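Clollthorpe and Sidbridge Residents' Party
Minutes of the branch meeting, March
Upper room, Tokalia House, 7 pm

1. Apologies and previous minutes
Two apologies were received. The February minutes were agreed with one correction: the hall deposit was paid in January.

2. Selection for the Chae ward by-election
The branch secretary reported that three members had asked for nomination papers. One has since withdrawn. The remaining two will speak at the April meeting, ten minutes each, followed by a ballot of members. Postal ballots will be sent on request. Members must have joined before the end of January to vote.

It was asked whether a candidate living outside the ward could stand. The secretary confirmed that this is allowed under branch rules – the candidate must still meet the legal qualifications.

3. Canvass returns
Contact has been made with 319 households in Chae ward. Bus cuts and the closure of the Sidbridge surgery were the matters raised most often. Mill Lane and the new estate have still to be done. The meeting agreed to start with Mill Lane.

4. Leaflets
The draft was read out. The paragraph on parking was thought too long and will be cut to two sentences. Agreed to print 900 copies, with the imprint checked by the agent before the order goes in. A further 100 window posters were agreed.

5. Funds
The balance covers the leaflets and posters but not a second mailing. A proposal to raise the branch subscription was deferred to the annual meeting.

6. Public hustings
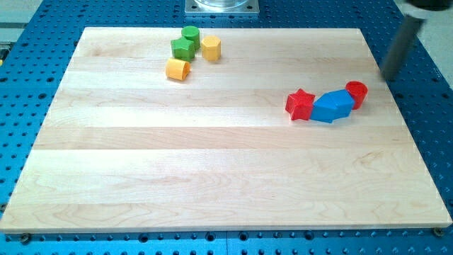 A member from Sidbridge said that the hustings should be held there and not in Clollthorpe, as the last two had been, and that people without a car had missed both. Several members agreed. The secretary will ask the other parties whether a Sidbridge venue would suit them – no date to be fixed until they reply.

7. Any other business
Canvass cards should be handed back by the end of the month.

The meeting closed at 8.40 pm.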